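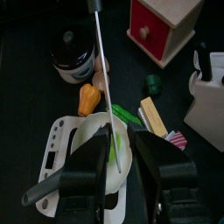 Hi, and welcome to Werkport! I'm Karlijn Hendriks, and I run our little play kitchen workshop in Fledton, which means I spend a big part of my day thinking about eggs that can't break and lettuce that never wilts. (Dream job. I mean it!)

We started with one table and a box of toy food from my sister's attic. Now there are four of us, and we put together pretend kitchens for preschools, libraries and anybody else with a corner to fill. We pick the pieces, mix them into sets, play with them ourselves for way too long, and then box them up.

People ask what goes into a set, and my answer is always the same: food first, then something to put it in, then something to do with it. A bell pepper is nice. A bell pepper next to a bowl and a couple of eggs is lunch, and kids get there without any help from us.

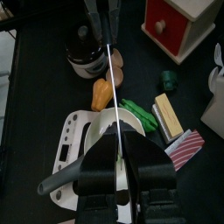

Words by Karlijn Hendriks, with help from Rok Softić and Birthe Brøndum

Rok handles the vegetables. He has strong opinions about greens and will tell you a salad needs more than one shade of them, so if your set shows up with what looks like a lot of green, that's him. Birthe does the kitchen side, the plates and pans and bowls, and she wrote the cards we tuck in each box with ideas for starting a game. My favorite is "the customer is in a hurry."

Our biggest set is the Herkosance, for groups of up to 6 kids. It has the whole trip in it, from shopping to cooking to serving, and it's the one we get the most mail about. The Norðdahl is smaller and fits on a shelf. We mix and match too, so if you only want the groceries, or you already have plenty of pans, write and tell us what's in your corner now.

The sushi was my idea and I'll take full credit, thank you. I wanted something kids could line up, swap around and serve on a tray, and I love how it sits next to the plain old carrots and eggplant.

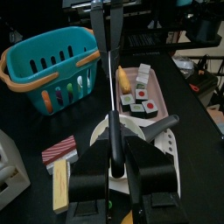
Imre Kocsis: We'd had the set out since September and I figured the sushi would be ignored, but it's the first thing on the "menu" every morning. The basket goes all over the building. Could we get a second one?

Yes, Imre, you can! Baskets, trays and single pieces can all be ordered separately, just put them in the notes when you write. Come by the workshop too if you're near Fledton. We're usually in by nine, and Birthe makes the coffee (real coffee, in real cups).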